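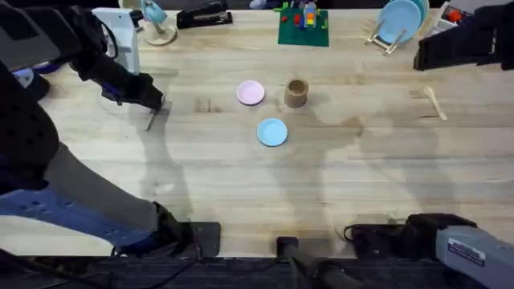 3.2 Coleta de demonstrações

As demonstrações foram obtidas por dois métodos. No primeiro, a teleoperação, o operador move um par de braços-guia e os braços sobre a mesa reproduzem as posições das juntas. No segundo, a condução manual, o operador segura o próprio braço pelo punho, com a compensação de gravidade ativada, e o leva até o objeto. Os dois métodos partilham a mesma bancada e o mesmo formato de registro, de modo que as trajetórias podem ser misturadas no treinamento sem conversão prévia.

O conjunto completo, que chamamos Plollberg, contém 2.715 demonstrações distribuídas por cinco tarefas de arrumação de mesa. Dessas, 958 foram gravadas por condução manual e as restantes por teleoperação. A diferença se explica pelo esforço exigido: na condução manual, um operador sozinho tem dificuldade em coordenar os dois braços, e as tarefas bimanuais acabaram quase todas no outro grupo.

A Figura 2 mostra a bancada com pratos, um copo e uma colher de madeira na área de trabalho, e outros objetos – entre eles um grampeador e uma pilha de peças de Lego – junto à borda oposta. Os objetos da borda não fazem parte das tarefas. Foram mantidos durante a coleta para que a política não dependesse de um fundo limpo, e a sua disposição foi alterada entre sessões. A posição inicial dos pratos e do copo foi sorteada a cada episódio dentro de uma região central ao alcance dos dois braços.

Utensílios finos mereceram tratamento à parte. Quando a garra segura um talher de metal perto da mesa, um erro pequeno na altura basta para que a ponta encoste na madeira e o talher gire entre os dedos. Na teleoperação, sem retorno de força, os operadores demoraram a perceber esse contato. Reduzimos por isso a velocidade máxima dos braços na faixa mais próxima do tampo, limite que não foi aplicado à condução manual.

Cada episódio foi iniciado e encerrado por pedal. Episódios com queda de objeto foram conservados quando o operador conseguiu recuperá-lo e concluir a tarefa; os demais foram descartados. A revisão coube a Iida Savolainen e Ulla Pelkonen, que anotaram separadamente o instante de cada preensão e de cada soltura. Nos casos de desacordo, prevaleceu o instante mais tardio. As anotações servem apenas à análise da Seção 5 e não são fornecidas à política.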